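Two nights at Weltetberg

Category: Weekends Away | 3 min read

We had been promising ourselves a few nights up at Weltetberg ever since the spring, and in October we finally packed the car and went. It's a small guesthouse, 18 rooms over three floors, with a steep lane at the front that had me gripping the door handle all the way up (I'm a dreadful passenger, ask anyone). We were given room 19, which puzzled me until I learnt that they skip a number on the ground floor.

The room was lovely! A deep bed with proper wool blankets, a little balcony looking over the orchard, and a bathroom with a window that opened, something I always hope for and hardly ever get. The kettle was slow, mind you, and the wardrobe door swung open in the night whenever it felt like it. I wedged it shut with a slipper.

Breakfast runs until ten and I'd go back for the plum jam alone. We ate far too much of it both mornings and then walked it off along the river path to Skomard, where there's a bakery and a bench in the sun and not much else, which suited us perfectly well.

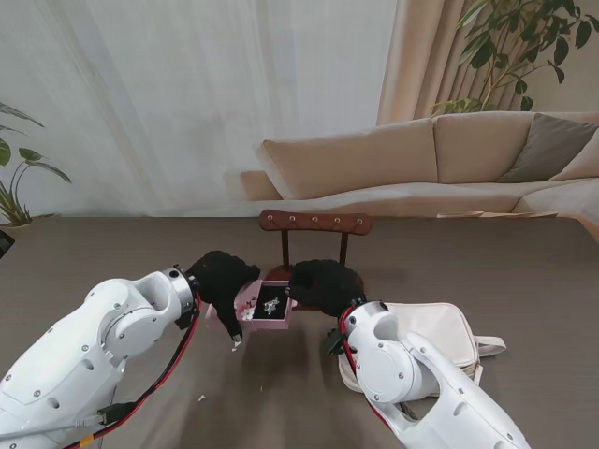
Dinner is worth booking before you arrive, as we only got a table late on the second evening. Parking is free but tight, so take the upper yard if you can.

2 comments

Plirkon: We stayed in the summer and found the rooms at the front quite noisy with the delivery vans in the morning. Ask for the orchard side, it's the same price. And yes, the jam!

Share this post (3)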